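House rules for robots that live in made-up houses

I've been meaning to write this up since November, when I spent a whole evening arguing with my own spreadsheet. The spreadsheet said a run had passed. My notes said it had failed. Both of them were mine, and I'd filled them in on the same day with the same cup of coffee next to me. So now I have rules!

Quick background for anyone who wandered in from the sourdough posts. I test robot behaviors in simulated homes. The simulator I use most is Esovden, and the set of chores I run in it is called Wellon, which is a long list of small household jobs, written out as plain sentences: put this on that, take those off there, close the thing. The robot gets the sentence, has a go, and then somebody (me) has to decide whether it did the job. You'd think that last part would be the easy bit. It was most of my winter.

The trouble with rules for this kind of work is that the official ones are written for real machines in real buildings, with fences and stop buttons and people who can get hurt. I've read a fair few of those and I like them, they're sensible. But they don't tell you what to do when your apartment is made of triangles and you can run it again as often as you please. You can get sloppy in there very fast.

The job I keep coming back to is a cleanup one. There are two mousetraps on top of a dresser, and the instruction is to clear the dresser. Five words or so, depending on the version, and I've managed to get more arguments out of those words than out of anything else in the list. Clear it to where? Do both have to go? Is it okay if one ends up on the floor?

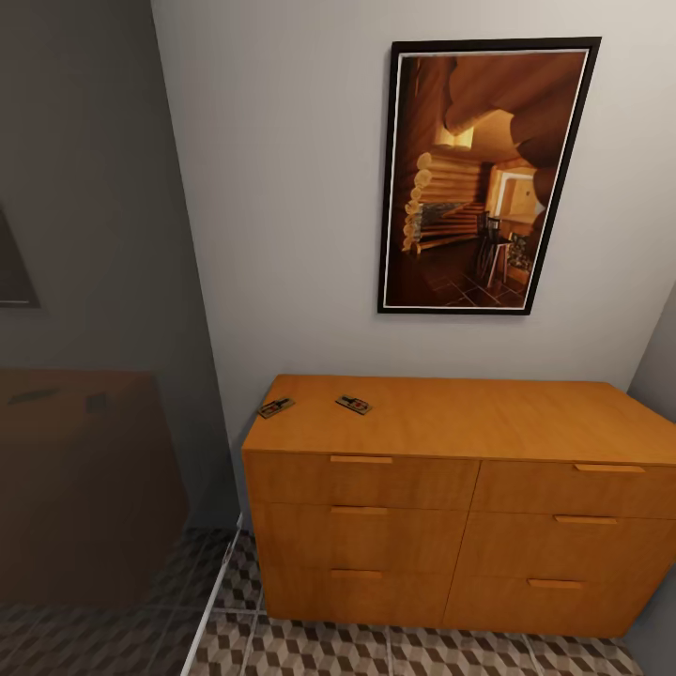 Write the ending before you press start

Rule one at my desk, and I'm strict about it now. Before any run, the finished state goes down in writing, in words that a person who has never seen the room could check. For the dresser mine says: neither trap is touching the dresser top, both are in the bin, the gripper has let go, and everything has been still for 10 seconds of simulated time.

That last part came from watching something get dropped in a bin, bounce on the rim and leave again after I'd already counted it. I was so pleased with that run, too.

The other half of this rule is that you can't change the ending once you've seen a run. If the wording was bad, fine, fix it, but then every earlier run gets scored again with the new wording or gets thrown out. I once rescored 138 of them over a long weekend and I can tell you I've worded things more carefully ever since.

Name things so two people would pick the same one

The wall behind that dresser has a framed picture on it, the dresser has six drawers, and I've read draft instructions that just said "the top drawer." There are two of those, side by side! If I can't tell which one you mean, I'm not marking the robot down for opening the other.

So I try to use left and right only with a viewpoint attached ("facing the front of the dresser"), and I go easy on color words, because I've been burned there. What I call honey my screen calls orange and somebody else's screen calls tan. Shape and position hold up better.

Treat the pretend hazard like a real one

People laugh at me a little for this. A simulated mousetrap isn't going to snap on anybody, and as far as I know the ones in my scene don't snap at all, they're just shapes that sit there. I still have a rule that the fingers come in from the side of the wooden base and stay off the mechanism. The habits get learned in the cheap place and then carried over to the expensive place, and I'd like them to be decent habits. A grab across the spring gets a mark in my notes even if the trap lands in the bin perfectly.

I picked that up from an old write-up by a team at Fuchs, who kept one column for "did it" and another for "did it the way you'd want in your kitchen." Best idea I ever borrowed. The two columns disagree way more than I expected.

Look through the robot's eyes before blaming its brain

My scenes get recorded from a room view and also from a camera up by the gripper, and for ages I only watched the room view, because it's nicer. Big mistake. When a run goes strange I now have to open the close-up view first, before I'm allowed an opinion. Sometimes all it has to look at is floor.

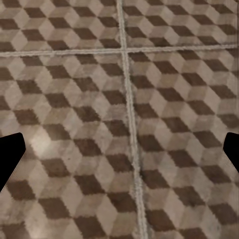 1,000 words · 5 min read

Okay, so the floor. I love that tumbling-block pattern, I'd have it in my own bathroom, but go and stare at it for a minute and tell me you're sure which faces are sticking up. It's completely flat. With the fingers open on either side and nothing between them, those cubes are pretty much all there is, and the rows don't even meet up properly from one tile to the next.

I don't know how much a pattern like that bothers the robot. I have guesses, but my rule is that a guess stays labeled as a guess until I've run the same job on a plain floor with everything else left alone. Same start, same trap positions, same sentence, different tiles. One change at a time. It's dull and I grumble all the way through.

What I don't do is quietly swap in the plain floor and leave it there because the scores look nicer. Real homes have loud floors. If a busy pattern is in the set, it stays in the set, and it gets its own line in the results.

A few smaller ones, in no order

Every reset gets checked by looking, even when the script says it's done.

Runs I stop early count as failures unless the simulator itself fell over, and then I write down what it said when it did.

Nothing gets deleted. Ugly runs go in the same folder as the good ones. My Lastemside folder has 18 I'd love to lose, and they're staying put.

If I share a clip, I share the score sheet with it, and I say it's simulated right at the top.

I'm still stuck on how to score a trap that gets nudged to the very edge of the dresser and then picked up cleanly. Right now it's a pass in the first column and a grumpy little mark in the second. If you have a better way, the comments are open, and I'll be rerunning the dresser job this week anyway.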